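Published 14 November 2023

A case for plain rules in bin picking

Halima Temba

Standards for industrial robots say a good deal about fences, speeds and emergency stops. They say much less about how a picking trial should be recorded, and buyers are left to compare figures which do not measure the same thing. In February the working group at Stivau reviewed 19 supplier reports. Only three stated which objects had been used, and two gave a definition of a failed pick.

It is our view that a short code of practice is overdue. Every report should list the objects by type, and should include soft, shiny and rounded goods as well as boxes. The condition of the bin and of the cables on the arm should be noted before each run. A pick should be counted only when the object has been released at its intended place. Runs stopped by an operator should be kept in the record and marked as such.

Some members fear that such rules would burden small firms. The form proposed by Sketura has nine entries and fits on one page. The cost of filling it in is small beside the cost of a cell bought on the strength of a poor trial.

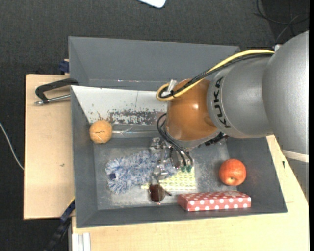 A KUKA arm over a bin of mixed objects, among them a duster, a spotted box and an apple.

The code should be voluntary at first and reviewed after two years. Purchasers can help by asking for the completed form with each tender.

Related items
Rashidi: notes on gripper inspection
Who signs off a robot cell?
Ultard replies on trial records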